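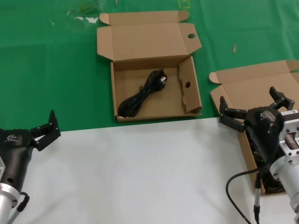 Nilska 202 Chip Set

Item no. 2841

A clay-composite poker chip set for home games and small clubs. The Nilska 202 has enough chips for a full table of eight, with some left over for rebuys.

What you get
202 chips, 13.5 g each, in four colours
Dealer button
Two decks of Zariletti playing cards, poker size, plastic coated
Printed hand rankings

Chips have no printed values, so you can set your own for cash games or tournaments. The edge spots are moulded in and won't rub off. Wipe with a damp cloth and dry before stacking — don't soak them.

Customer comment
"We play for small stakes at my place and these have held up well. They stack straight and don't slide. The cards are a bit stiff for the first few nights." — Prasanna Sivakumar

Extra chips
Refill rolls of 50 are sold separately in all four colours. Colour can vary a little between batches, so order refills with the set if you want a close match.

Also in this range
Magalhães roulette layout, felt, rolled
Irard card shoe, six deck
Nilska 605 Chip Set, item for larger tournaments

The white chips are on back order until September. Orders for full sets are not affected.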